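Als ich mich bei Myung-ja Yeom in den Videocall einwähle, sitzt sie schon mit Kaffee da und teilt ihren Bildschirm. »Ich dachte, wir fangen gleich mit dem Hässlichen an«, sagt sie und scrollt durch ein Logfile, in dem dieselbe Zeile immer und immer wieder steht. So kenne ich sie von den Usertreffen, Smalltalk ist nicht ihr Ding.

Myung-ja pflegt zusammen mit Zhiqiang Jin die Konfigurationsbibliothek Hekar. Wer sie nicht kennt: Hekar lädt Einstellungen aus mehreren Quellen (Datei, Umgebungsvariablen, Server), legt sie übereinander und gibt dem Programm am Ende ein einziges Objekt. Klingt langweilig, ist es auch, und ich benutze es trotzdem in fast jedem Projekt! In Version 70 haben die beiden nun das Zusammenführen der Quellen komplett neu geschrieben, und darüber wollte ich mit ihnen reden.

»Früher hat die letzte Quelle immer gewonnen«, erzählt Myung-ja. »Das versteht jeder, bis zwei Quellen dieselbe Liste liefern. Soll ich die ersetzen? Anhängen? Wir haben ersetzt, und die Hälfte der Leute hat das für einen Bug gehalten.« Im Februar lagen 45 offene Tickets zu genau diesem Thema im Tracker. Zhiqiang, der sich inzwischen dazugeschaltet hat (ohne Ton, dann mit Ton, dann mit Echo), hat sie alle an einem langen Abend gelesen. »Danach wollte ich Listen ganz abschaffen«, sagt er.

Abgeschafft wurden sie zum Glück nicht. Jetzt gibt man pro Schlüssel an, wie zusammengeführt wird, und wer nichts angibt, bekommt eine Warnung beim Start. Ich frage, ob das nicht furchtbar nervt. »Doch«, sagt Myung-ja, »soll es auch ein bisschen.«
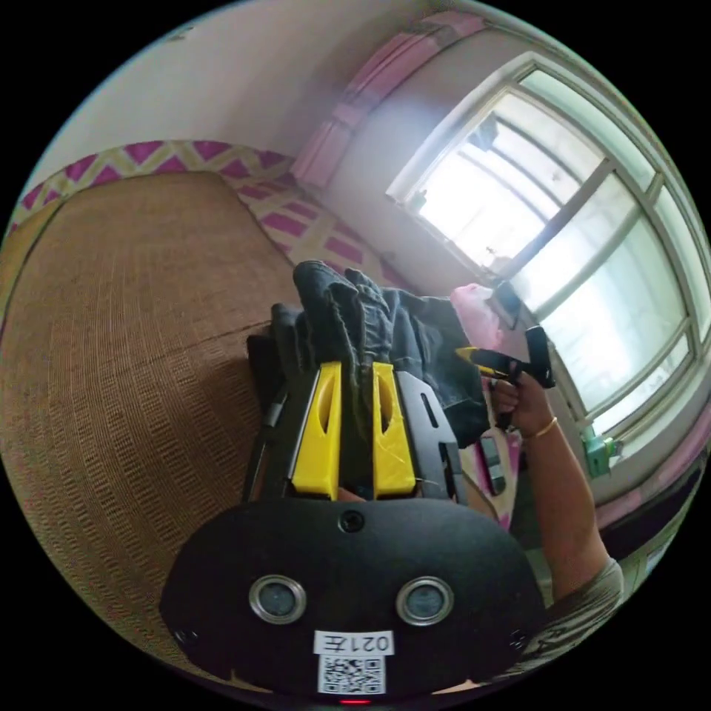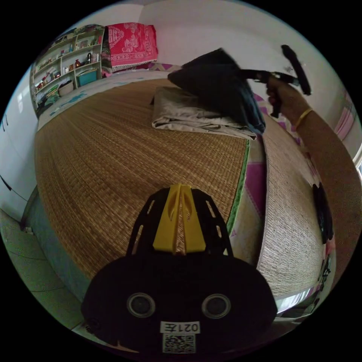

Schwarzes Gehäuse, gelbes Oberteil: der Handgreifer 021左

Den ersten großen Praxistest hat Irkovden gemacht, ein Hoster, dessen Deployment-Werkzeug Ostapchuk komplett auf Hekar aufsetzt. Dort gibt es 300 Konfigurationsdateien, manche davon älter als die Bibliothek selbst. »Die haben umgestellt und uns um sieben Uhr morgens geschrieben«, erinnert sich Zhiqiang. »Ich habe die Mail erst nach dem Frühstück aufgemacht. Bewusst.« Es war dann halb so wild: In 80 Dateien fehlte eine Regel, und bei zwei weiteren stand ein Tabulator, wo keiner hingehört. Den Tabulator meldet Hekar seitdem mit Zeilennummer, was ich mir schon ewig gewünscht hatte.

Und wie geht man die Umstellung am besten an, wenn man kein ganzes Team dafür hat? Myung-ja rät, zuerst nur die neue Version einzubauen und sonst gar nichts anzufassen. »Lass sie einen Tag warnen. Dann sortierst du die Warnungen nach Schlüssel und fängst mit dem an, der am häufigsten auftaucht.« Zhiqiang macht es anders, er schreibt erst Tests für die Werte, die am Ende herauskommen sollen. Darüber haben die zwei dann vor mir eine Weile diskutiert, ich konnte in Ruhe Tee holen.

Als Nächstes soll das Nachladen im laufenden Betrieb drankommen, Arbeitstitel Brulteston. Ein Programm würde dann nur noch von den Schlüsseln erfahren, die sich wirklich geändert haben. Einen Termin wollten mir beide nicht nennen. »Schreib, dass wir dran sind«, sagt Myung-ja. Hiermit geschrieben!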